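Keeping medicines in order when a child is being treated at home

Families coming off a hospital stay often go home with more bottles than they have shelf space for. These tips were put together by Su-chen Man, a pediatric nurse, from notes she keeps for parents.

Pick one spot and keep everything there. A bedroom closet shelf works better than the bathroom, where the shower steams up the labels and the tablets. Anything that says "refrigerate" goes in a lidded box on a middle shelf of the fridge, never in the door.

Write the date you opened it on every liquid. Many mixed antibiotics are only good for 14 days, some for less, so go by the pharmacy label and mark the last day on the bottle in permanent marker.

Use the oral syringe that came with the medicine. Kitchen spoons vary too much. Rinse the syringe in warm soapy water right after the dose, pull the plunger out, and let both parts air dry on a clean towel.

Tape a dose chart inside a cabinet door. Time, medicine, amount, initials. If two adults share the job, nobody gives a dose until the last one is written down — this includes grandparents.

Some treatment medicines should not be crushed, split, or handled without gloves. Ask the pharmacist about each one before the first dose at home.

Sticky spills come off a shelf with warm water and a little dish soap. Kazuhiro Sakai, a reader, lines his shelf with baking parchment and changes it every refill.
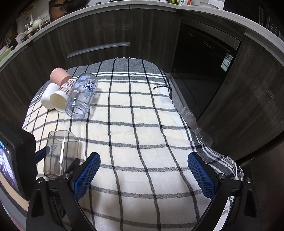 Cups and Drinking

Children with sore mouths often drink more from a cup they chose themselves. Offer small amounts often, cool but not iced. Wash cups in hot soapy water after each use and don't share them. If your child is on a fluid target, measure what one cup holds and write it on the chart — ours holds 215 ml filled to the line.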